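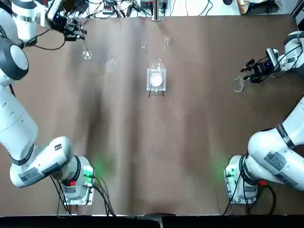 Kavinda Debnath wrote after the April open day to ask why we set the glassware out by hand before every run, when the arms could fetch it from a rack. The short answer is time. A visitor at Brasetcombe stays at the table for a few minutes, and a fetch routine uses up most of that before any handling of interest begins. The procedure below assumes a hand-set table.

Preparing the two-arm glassware demonstration

1. Power up both arms and wait for the green indicator on each base. Do not home them with glass on the table.

2. Place the clear acrylic holder between the two arms, within reach of both grippers. It is the reference for every other position, so set it first and do not move it afterwards.

3. Set out the small vessels. Keep them clear of each other by at least 40 mm. Closer than that, the fingers of one gripper will catch the neighbouring rim on approach.

4. Check the view from each wrist camera. Clear glass on a brown surface shows up mainly as highlights on the rim. If a rim is lost, move the lamp - do not raise the exposure, which washes out the area near the base lights.

5. Load the sequence. Program 2438 uses both arms. Program 3362 is the same sequence at reduced speed and is the one to run when visitors are standing close.

6. Run once with nobody at the barrier. Stop at the first grasp and inspect the contact. The fingers should close on the body of the vessel, below the rim.

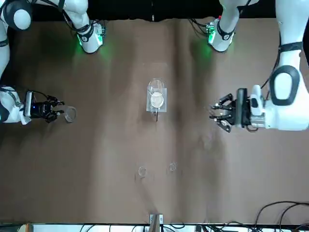

7. Set the grip force only after that first pass. Begin at the lowest value in the Petridis settings page and raise it one step at a time until the vessel no longer slips during a slow wrist turn. Thin plastic needs less than glass. Save the two as separate profiles.

8. Route spare cable off the table edge before opening the barrier. A loop left on the surface will sooner or later be dragged through the glassware.

During the visit, one person runs the sequence and another talks. Valentin Marchal's notes from Stindmont suggest a pause of five seconds between the two arms' movements, long enough for people to see which arm is about to act. We have kept this.

If a grasp fails, press stop, clear the vessel by hand and restart from step 5. Resuming in mid-sequence is possible but the stored positions are then unreliable.

Replace any vessel with a chipped rim. After 100 cycles, check the finger pads for wear and wipe them with a dry cloth.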